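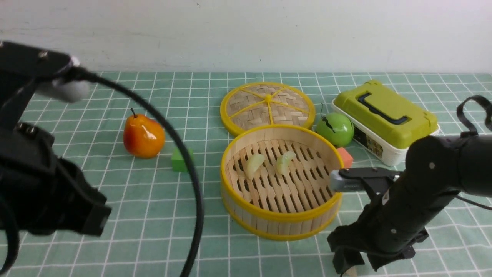
*Last changed: March*

Interior firms in Prallmont still price window coverings by the opening. A client gets one figure per window, and the figure includes the fabric, the track, the brackets, the labor and whatever margin the firm has settled on. I think this should stop. A quote for blinds or drapes should list the fabric by area and the hardware by length, with fitting as a separate line.

The per-opening price made sense when most apartments had the same three window sizes. The Liltier blocks do not. On a recent job there I measured 18 openings, and the narrowest was 518 mm wide. A flat price charges that window at nearly the same rate as the balcony door beside it. The client pays for cloth that is never cut.
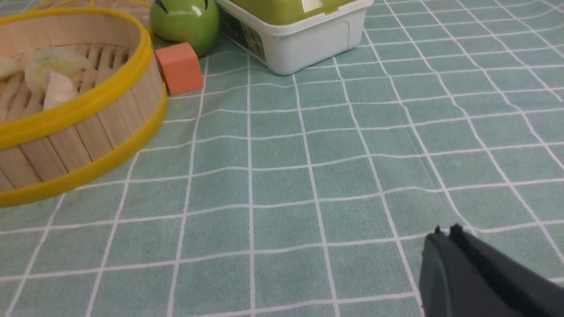

*Steamer basket, yellow rim.*

Firms object that itemized quotes invite haggling. Some clients will haggle. Most will look at the lines, see that the track costs more than the cloth, and ask whether a cheaper track would do. Often it would. A light roller blind does not need the heavy bracket that comes standard in the Gebremichael range, and a fitter knows this before the van is unloaded.

Kiros Negussie, who taught me to measure, wrote every drop to the millimeter and every price to the line. His sheets were ugly. They were also easy to check, and when a blind came back 10 mm short the sheet showed which number was wrong.

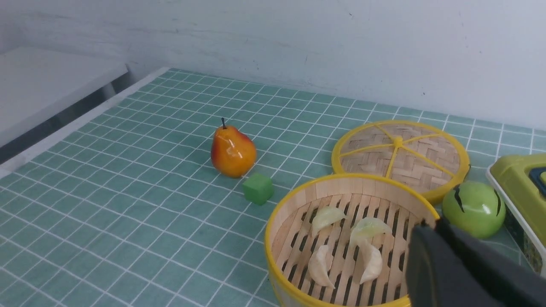 *Pear on a teal grid cloth.*

There is a second problem, with lining. Under flat pricing the lining is the first thing to be made thinner, since the client never sees it named. I took down a set of Plimusel drapes last year that had been sold as full blackout. The lining was a plain dimout. The invoice said "drapes, complete" and 733, and there was no wording on it that anyone could hold the firm to.

Itemizing takes longer. My own template has 109 rows, most of them blank on any given job, and filling it in adds an evening to a large quote. I charge for that evening and put it on its own row. 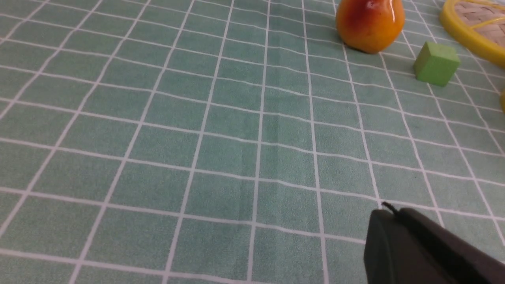 *Checked cloth, sage green and white.*

Fabric should be quoted with the repeat stated, and waste shown as a quantity. Motors should carry a model number. Anything left as "to be confirmed" should have a ceiling price next to it.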